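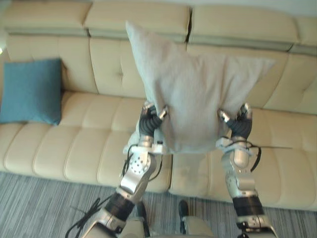

The public export from the Gernport election office gives mail ballots by batch, and the batch is the unit people most often misread. It is a handling unit. Ballots are opened, flattened, stacked and scanned in batches, and the batch number says where the paper is stored. It says little about where the voters live. The four headrest sections along the back of a leather sectional are a fair model of it: the seams are plain to see, the sections are different widths, and a seam tells you how the thing was put together, which may have little to do with how many people sit there. I spent several evenings with the June primary export because I wanted to know whether the published batch totals could be reconciled to the precinct totals using only public files. They can, with some work.

The files

There are three. The first is the batch manifest, one row per batch, with a storage box label and a ballot count. The second is the cast vote record export from Lokeven, the tabulation software the county uses, with one row per scanned ballot. The third is the precinct summary. I used only mail ballots from two precincts, Uria and Tse, which came to 1476 ballots by the manifest. Election day ballots are scanned in the precinct and never pass through the batch process, so they were left out.

The manifest is a spreadsheet saved as a PDF. Column widths vary from page to page and the box label sometimes wraps to a second line, so most text extraction tools will produce a phantom row. If your row count is higher than the highest batch number, look for that first.

Joining manifest to records

Every record in the Lokeven export carries a tabulator ID, a batch ID and a sequence position. The three together should be unique. Concatenating them with a separator gives a key that can be sorted and compared. Do not leave out the separator. Batch 1, position 11 and batch 11, position 1 will otherwise collide, and a spreadsheet will match them without complaint.

The target batch size in Gernport is 100 ballots. Few batches hit it exactly. Ballots get pulled for duplication when they are torn or marked in a way the scanner cannot read, and the duplicates go into a batch of their own at the end of the day. A batch that started full can therefore be short in the final manifest, with the missing ballots in a duplication batch that mixes both precincts.
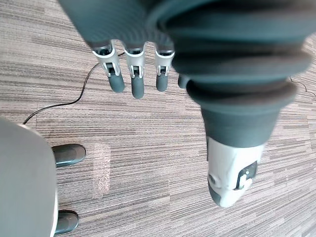
Gray fingers over striped carpet.

After the join, 19 records had a batch ID that did not appear in the manifest. All of them had the same tabulator ID and consecutive sequence positions. The number also matched the shortfall in one manifest batch. The likeliest explanation is a batch that was stopped partway and resumed under a new ID, with the operator entering the whole stack on paper as one batch and the software storing it as two. The totals agree either way. The storage location does not, and that matters if one of those ballots is drawn in an audit and someone has to go find it.

I wrote to the office and got a reply the following week confirming a rescan on that tabulator. The operator log records the stop and the restart. The log is a public record, but it is not posted with the other files and has to be requested.

Why the storage location matters

In a ballot comparison audit, a ballot is picked at random from the manifest, the sheet is retrieved, and a person reads it and compares the reading to the machine's record for that sheet. The manifest is the sampling frame. If it says a batch has more sheets than are in the box, some draws will point to a position that is empty, and the standard treatment is to score an empty position as the worst possible error for the reported winner. A few of those in a close contest can push the audit to a larger sample. The cost of a sloppy manifest is therefore paid in staff hours, even when every vote was counted correctly.

In a batch comparison audit the effect is different. The whole batch is hand counted and compared with its subtotal, so a split batch shows up as a mismatch on the first pass and has to be resolved before the count can be used.

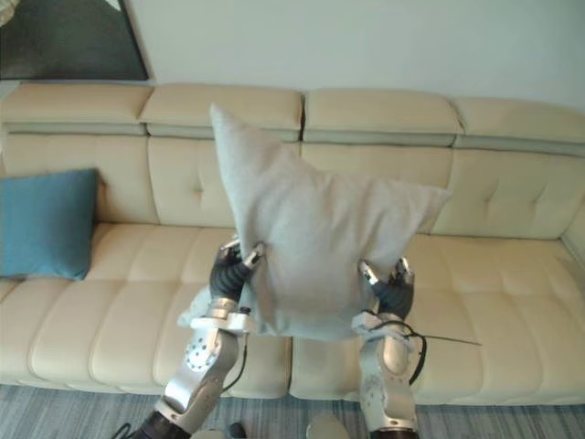 Cream leather sectional with a pale gray-blue pillow.

Overvotes and the adjudication column

One more trap in the export. When a contest is adjudicated, Lokeven keeps the original machine reading and adds the adjudicated reading in a second set of columns. The precinct summary uses the adjudicated reading. If you sum the original columns you will be off by a small amount in most contests and will probably blame the join. My own first pass was off in every contest with a write-in line, and I lost about an evening to it.

Blank contests are stored as a zero in the original columns and as an empty cell in the adjudicated ones. Convert both to the same value before subtracting. 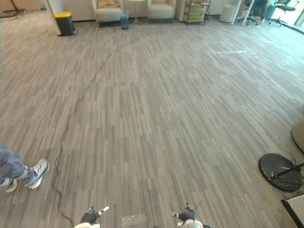
Precinct boundaries and batch boundaries are independent of each other, and a reconciliation has to respect both. Sort by batch and the precincts break in odd places; sort by precinct and the batches do. Gray carpet with long, narrow, staggered planks in its pattern has the same layout, where the ends in one row do not meet the ends in the next, and lining up one row does nothing for its neighbor. The practical fix is a cross table with batches as rows and precincts as columns. Row sums go against the manifest and column sums against the precinct summary. With the adjudicated columns in use and the split batch merged, every row and column in mine matched.

The November files are posted in the same format, with the manifest again as a PDF. I have started on the Tse records and will post the cross table when both precincts are in.

December 23, 2020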